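Workshop Notebook | Filed under: Dyeing, Natural Color
Print this entry | E-mail this entry
03/07/2020
Posted by Jericho Cabanatuan

OK, walnut vat, second attempt. I'm writing this with brown thumbs, so Mi-kyung, if there are smudges on the binder copy, you know who to blame.

The hulls came from Eun-seong Yoo's aunt outside Wausau (I wrote "Wusau" on the bucket lid in marker and now it's called the Wusau bucket forever, sorry). They were picked up off the lawn in November, still green going to black, and they've been sitting in rainwater in the unheated shed all winter. It smells exactly like you think. I skimmed the mold, strained the whole lot through an old pillowcase, and got a liquor so dark that the spoon vanished an inch down!

Fiber was 400 grams of the gray-white fleece yarn Na-rae Cho spun, in small skeins with figure-eight ties. Last time I tied too tight and we got pale stripes at every tie, which Na-rae liked and I did not. Loose ties this time, in cotton, so they're easy to find afterward. Scoured with the plain dish soap, rinsed until the water ran clear, and left to soak overnight.

No mordant on half of it. Walnut is supposed to grab wool all by itself and I wanted to see that with my own eyes before buying any more alum. The other half got the usual alum bath the day before. Everything went into the big enamel pot cold, and I brought it up very slowly on the Conine burner, which is the one with the wobbly knob. Held it just under a simmer for 2 hours. I did not stir much. I did not felt anything. Please note that for the record, after what happened with the indigo sweater.

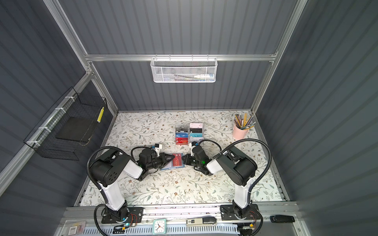 Results, then. The no-mordant skeins came out a deep, slightly cool brown, like strong coffee, and the alum skeins went warmer and more golden. Both are lovely and I can't pick. I'd been hoping to get a third color by dunking a few in an iron afterbath, and that worked too, maybe too well: five minutes in and it was nearly black. Next time, one minute, then look. What I really want out of all this is a small palette for the stencil curtains, and I keep coming back to leafy vines in gray-green with little brown flowers on a white ground, same as the printed mat in the photo. The walnut gives me the flowers easy. The gray-green is going to be the headache. Weld with a dip of iron might do it, or goldenrod if there's any left in the freezer. The ground would have to be plain bleached cotton, and walnut on cotton is a whole other fight, so I'll need tannin first and then alum, and probably a thickener so the paste doesn't creep under the stencil.

Woo-jin Cho came by while the pot was cooling and asked why I didn't just use a powdered extract. Fair question. He ran a batch with the Treltimer powder last year and his came out nice and even, with no shed smell. It's also a lot easier to repeat, and mine isn't repeatable at all, I have no clue how strong this liquor is from one bucket to the next. I might do a side by side if he'll part with a few spoonfuls. (Woo-jin, if you read this, please part with a few spoonfuls.)

Light test: I wound 8 little cards, two from each bath plus two of the undyed, covered half of every card with foil and taped them in the south window over the sink. DO NOT MOVE THEM. They come down when I say so.

Leftover liquor went back in the Wusau bucket with the lid clipped. It still has plenty of color in it, and I'd like to try the linen scraps for tans before it gives out. The exhausted hulls are in the compost, far side, away from the tomato end, as walnut and tomatoes don't get along.

To buy: rubber gloves (long ones!), cotton string, litmus strips, a thermometer that isn't the meat thermometer. Spent so far on this whole business: $53, nearly all of it on the pot.

Mi-kyung Han has the key to the dye cupboard until Monday. Ask her for the iron jar and please write the new date on the label when you open it, the old one has washed off.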